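Updated 6 April 2018

# How to follow a round of peace talks from the published papers

Most people hear about a negotiation through short news items, each written the day something happened. Read that way, it is hard to tell whether the two sides are any closer. The method below is the one our reading group in Urnness uses. It takes an hour or two to set up and ten minutes a week after that.

You need a notebook or a spreadsheet, a printer if you like to mark up pages, and access to the foreign ministry websites of the parties and the host country.

## 1. Start with the last signed text

Find the most recent document that both sides signed, even if it is old and even if both now ignore it. For the talks we follow, that was an interim agreement from 2000. Print it and number the paragraphs yourself if they aren't numbered already.

Don't start with speeches. A speech tells you what a leader wants people at home to hear, and you will have plenty of those later.

## 2. List the issues

Go through the text and write down every matter it leaves for later. Common ones are borders, security arrangements, water, prisoners, refugees, holy sites and customs revenue. Give each its own page or tab. Nisreen Najjar set up our first sheet and kept water and customs apart, although the agreement puts them in one annex. She was right, as they have moved at very different speeds.

## 3. Write each side's opening position

Under each issue, write one sentence per party, in your own words, with the source and page number beside it. If you can't find a source, leave the space blank. Blank spaces are useful. Two of ours stayed blank until March, when a ministry spokesman finally answered a question on prisoners.

Where the official text exists in more than one language, check whether the versions match. Jad Awad reads the Arabic for us and marks any word that is broader or narrower than the English. Small differences, such as a missing "the" before "territories", have been argued over for decades.

## 4. Log each meeting

After every meeting, record:

- who attended, and at what rank
- where it was held and who hosted
- whether there was a joint statement, two separate ones or none
- any issue named for the first time
- any issue that was in the last statement and isn't in this one

Rank matters. When a foreign minister is replaced by a deputy at short notice, write it down, but don't guess at the cause. Put guesses in a separate column and date them so you can check later how they held up.

## 5. Grade your sources

We use three grades. A is a signed or published document. B is a named official speaking on the record. C is anything from an unnamed source, including "a diplomat familiar with the discussions". Never change an entry under step 3 on the strength of a C alone. Zaid Kassab once moved our whole borders page on a single leaked map, and it took two evenings to put it back.

## 6. Compare drafts

If a draft is published, lay it beside the previous one and go line by line. Watch the verbs. "Shall" binds a party, "will endeavour to" hardly does, and "may" leaves it free. Also look for brackets, which mark wording that hasn't been agreed. Counting the brackets is a fair measure of progress: one draft we worked through had 377, and the next had ten fewer.

## 7. Review every few months

Read your log from the start and update the summary for each issue in a single line: closer, further apart or unchanged. Most will be unchanged. Keep the old summaries underneath so a new reader can see how the record built up. 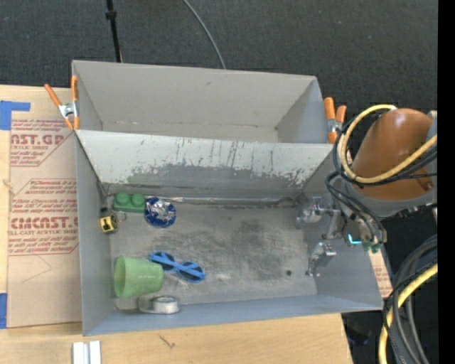

Joelle Boutros looks after the blank sheets and can send a set to any group that wants to start its own log. Tell her which talks you plan to follow and whether you need the Arabic column.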